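4. Surface finish and reported visual comfort

4.1 Background to the survey

The two earlier sections dealt with lamp output and window area. This section takes up the surfaces in the room. A work surface sends part of the light that falls on it back toward the person using it, and so does the floor. How much comes back depends on how light or dark the material is. Where it goes depends on whether the finish is matte or glossy. Both properties were recorded in each of the 22 rooms in the survey, and both are treated here as fixed, as no room was refinished while the questionnaires were being collected.

Lighting guides for small workplaces tend to give most of their space to the lamp. Advice on surfaces is often limited to a range of reflectance values for ceilings, walls and floors, with the work surface mentioned in passing. The people who choose the tabletop are also seldom the people who choose the lamps. In the Rallgate rooms, for example, the lighting was replaced in a single contract, while the tables had been bought over many years by whoever was using the room at the time. The result is a wide spread of finishes under nearly identical lighting. That spread is useful for our purpose.

4.2 Rooms and surfaces

The rooms are divided between two sites. The Rallgate site is a former warehouse converted into small units, with high ceilings and few windows. The Kowalchuk building is newer and has a window along one wall of every room. Both sites are in Biltetti, and both had been fitted with 3000 K lamps before the survey began. The lamps at Rallgate are mounted higher, and the light at table height is more even there than in the Kowalchuk building, where it falls off toward the inner wall.

Work surfaces were sorted into four groups: light matte, light glossy, dark matte and dark glossy. The division between light and dark was made by comparing the surface with a set of printed gray cards under the room's own lighting. The division between matte and glossy was made by looking at the reflection of a lamp from the normal seated position. If the outline of the lamp could be made out, the surface was called glossy. A few older tabletops had worn to a polish in the middle and stayed dull at the edges. These were classed by the part in front of the user, where the wear was.

Floors were recorded in the same way, with one addition. Patterned floors, including plank patterns and mottled or speckled finishes, were marked as patterned no matter how light or dark they were. Most of the patterned floors at Rallgate are Waklow plank flooring in a mid gray. The Kowalchuk building has a plain pale floor in all but two rooms.

Walls were not sorted into groups. They had been painted in pale colors at both sites, and the differences between them were small compared with the differences between floors and tabletops. Where a wall carried shelving or tall cabinets, this was noted, but the notes were not used in the analysis below.

4.3 Questionnaire

The questionnaire was kept short so that it could be filled in at the end of a work period without leaving the table. It asked the respondent to rate visual comfort on a scale with 6 points, from "very uncomfortable" to "very comfortable." It then asked whether any part of the room had been too bright, whether any part had been too dark, and whether small objects on the table had been easy to find. A blank line was left for comments. Respondents were not told that surfaces were of interest. The word "glare" was left out on purpose. In a trial version given out in May it had been read by some people as meaning sunlight only.

Completed forms were dropped in a box by the door. In total, 1352 forms were usable. Forms were rejected if the comfort rating was missing or if more than one rating had been marked. Forms with a missing answer to one of the later questions were kept for the questions that had been answered, so the totals differ slightly from one comparison to the next.

Respondents could fill in more than one form over the survey period. The forms carried no names, and we cannot say how many people are represented. A person who filled in a form every day would have more weight than a person who filled in only one. This is a real weakness and we return to it in 4.6.

4.4 Results for work surfaces

Glossy surfaces were rated lower than matte surfaces at both sites. The difference was larger in the Kowalchuk building, and it was largest at the tables nearest the window. Comments from these tables mention having to move papers to one side to get away from a bright patch, or turning the chair. At Rallgate, the comments on glossy tables are about the lamps. Several respondents there described tilting their heads in order to read, and one asked for a cloth to put over the table.

The light and dark groups did not separate as cleanly. Dark matte surfaces were rated slightly higher for comfort than light matte surfaces at Rallgate and slightly lower in the Kowalchuk building. We think this has to do with what else is in view. In a room with a window and a pale floor, a dark table is the darkest large thing a seated person sees, and the eye moves back and forth between it and brighter areas all day. In a room with a gray floor and no window close by, the step from table to floor is small. The ratings agree with this reading, although the survey was not set up to test it.

The question about finding small objects gave a clearer answer. On dark matte surfaces, pale objects were reported as easy to find and dark objects as hard to find. On light matte surfaces the pattern was reversed, but weaker. Respondents who worked mainly with screws, black clips, cable ends or other dark parts complained about dark tables often enough that we went back and separated their forms from the rest. Once this had been done, the comfort ratings for dark matte tables in the Kowalchuk building rose and the gap between the two sites narrowed.

Dark glossy surfaces received the lowest ratings of all. There were few such tables in the survey, and every one of them was in the Kowalchuk building, so the effect of the finish cannot be pulled apart from the effect of the window. The comments on them are mostly about fingerprints and dust.

4.5 Results for floors

Floors had less effect than tables. Pale floors were linked to fewer reports that part of the room was too dark, in particular under tables and along the inner wall. They were also linked to a few more reports that part of the room was too bright. On the overall comfort rating these two effects nearly cancel out.

Patterned floors made no difference to comfort that we could detect. They did come up in the comments, always in connection with dropped objects. A small part that falls on a mottled floor or a floor with plank streaks is hard to pick out from a standing position, and respondents at Rallgate mentioned this more often than any other fault of the floor. Plain floors drew almost no comments of this kind. A plain floor in a mid tone, which neither site had, would be the obvious next thing to try.

The combination of a dark table and a gray floor, of the general kind shown in Figure 3, was the most common one at Rallgate. It was rated in the upper half of the scale by most respondents who used it. The low ratings it did receive came mainly from forms that also reported trouble finding dark objects.

We use cookies to improve your reading experience and to measure site traffic. By continuing to browse you accept our cookie policy. Accept all | Manage settings

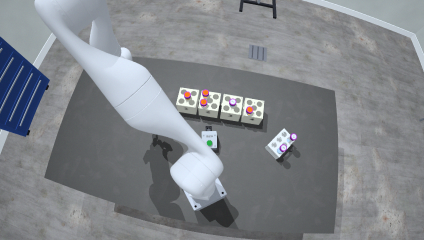
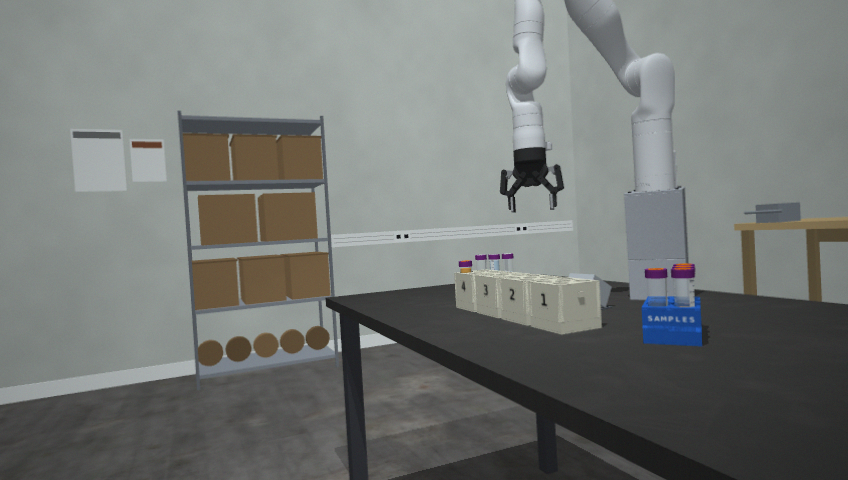
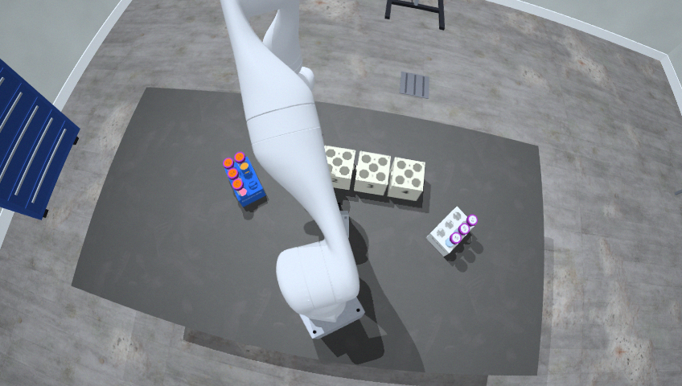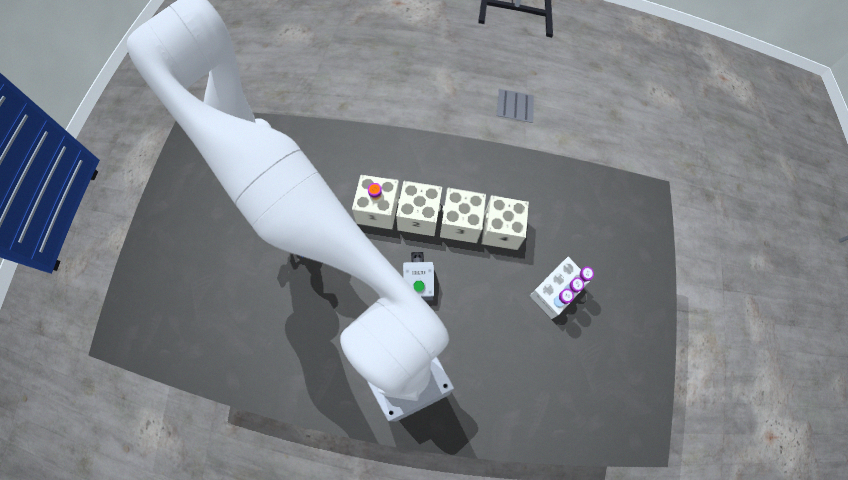
Figure 3. Dark tabletop and gray floor, four rendered views.

4.6 Limits of the survey

The two sites differ in age, ceiling height and window area, and the finishes are not spread evenly between them. Comparisons within a site are safer than comparisons across sites. Repeat forms from the same person could not be identified, as noted above, and a small group with strong opinions about one table could have moved the result for that table. The gray cards were read by eye. A reflectance meter would have given a finer scale and would have allowed the worn tabletops to be measured at several points. Cleaning schedules also differed between the sites, and a dusty glossy surface can behave much like a matte one.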